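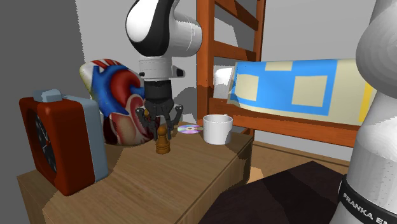
Driver hours and route records for the Pullen depot, cleaned and joined so that pay queries can be checked against what the vans did on the day. The files were put together by Ruoxi Dong and Chibuzor Garba from the Peslow timesheet export and the Nestico dispatch log.

## Contents

- `shifts.csv`: one row per shift, with clock-on, clock-off and break times
- `runs.csv`: one row per delivery run, with start and end mileage
- `rates.csv`: hourly, overnight and weekend rates, by grade
- `queries.csv`: pay queries raised by drivers and how each was settled
- `scripts/join.py`: matches shifts to runs

There are 1098 shifts in the current release, worked by 34 drivers. Agency drivers are left out. Their hours go through a separate invoice and were never in Peslow.

## Columns that cause trouble

`break_mins` is what the driver entered. It isn't checked against the tachograph. A blank means the field was skipped, and a zero means the driver typed zero, so please don't fill one with the other.

`run_id` restarts each month. Use it together with `month` or you will get false matches.

`miles` is odometer end minus odometer start. For 37 runs the end reading was lower than the start, mostly digits typed in the wrong order. These are kept as entered and marked `odo_flag = 1`.

`depot_out` is the gate time, which can be a while after clock-on if loading is slow. Waiting time on the loading bay is paid at the normal rate and is included in `paid_hours`.

## How shifts and runs are matched

The script takes the driver number and looks for runs that start between clock-on and clock-off. Where a run crosses midnight it stays with the shift it began in. A shift can have up to 3 runs. Anything left over goes to `unmatched.csv` and has to be looked at by hand.

To run it:

```
python scripts/join.py --shifts shifts.csv --runs runs.csv --out joined.csv
```

Times are local. The script does not handle the clock change in October, so split the input there and join the two halves afterwards. Yichen Jia has a branch that fixes this but it hasn't been tested on overnight work.

## Privacy

Names and licence numbers have been removed. Driver numbers were replaced with new ones, and the lookup is held by Cinzia Zuccaro in payroll. Customer postcodes are cut to the first half. With a depot this size it would still be possible to recognise a person from their shift pattern, so the files are not to be passed outside the company.

## Not suitable for

- Disciplinary matters. Gate times have gaps and the mileage is hand-entered.
- Working out driving hours limits. Use the tachograph files.
- Comparing Pullen with Amano, where breaks are recorded differently.

## Changes

- August: added `queries.csv`. Corrected the overnight rate for grade 2, which had been copied from the year before.
- July: `wait_mins` renamed to `bay_wait_mins`.
- June: first version.

## Contact

Questions about the dispatch side go to Sylvain Lacroix. For rates or a missing shift, ask Cinzia and give the new driver number and the month.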